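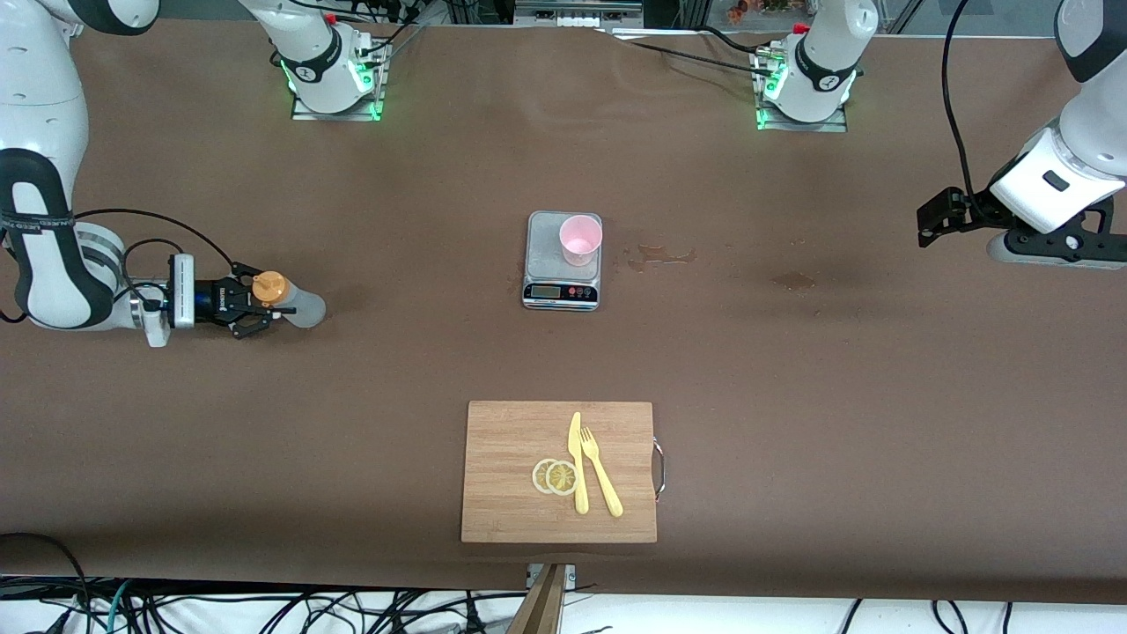 How long should you wait before seeing someone about a sore wrist? My physio's rule is two weeks, or straight away if you've got numbness, swelling or a grip that's suddenly gone weak.

I waited nearly five months, so do as she says and don't copy me. It started last July, when I was knitting a blanket for my niece (154 stitches across, in a chunky wool that weighed about as much as the dog) and my right thumb began to ache at the base. I put it down to age. Then it hurt to turn a key, then to lift the kettle, and by the autumn I was asking my other half to open jars like some helpless duchess.

Shona Pollock, who I now see every few weeks over video, had me tuck my thumb into my fist and tip my hand towards my little finger. I yelped! She reckoned the tendons on the thumb side were irritated, which is apparently very common in new mums, gardeners and people who knit in bed with their elbows in the air. I am one of those three.

So, what have I been doing? A splint at night for the first month, which I hated, and then a set of slow lowering exercises with a tin of beans. You hold the tin with your thumb facing the ceiling, help it up with the other hand and let it down to a count of five. Ten of those, twice a day. I do the morning lot while the porridge is on. She also told me to stop lifting pans by the handle with one hand and to scoop from underneath with both (not when they're hot, obviously).

My friend Tia Pilkington swears by an ice pack. I tried it and mostly got a cold lap, but it does take the edge off in the evening.

I'm writing this on 15 February 2021 and I'd say I'm most of the way there. Keys are fine. Jars depend on the jar. I've gone back to knitting in 13 minute bursts — an odd number, I know, but it's how long one side of my Trelivmont record lasts if I skip the first song — and the blanket is creeping along again. The niece has asked whether it'll be done before she leaves home. She's six.

Next appointment is in a fortnight and I'm hoping to be allowed the heavy needles back.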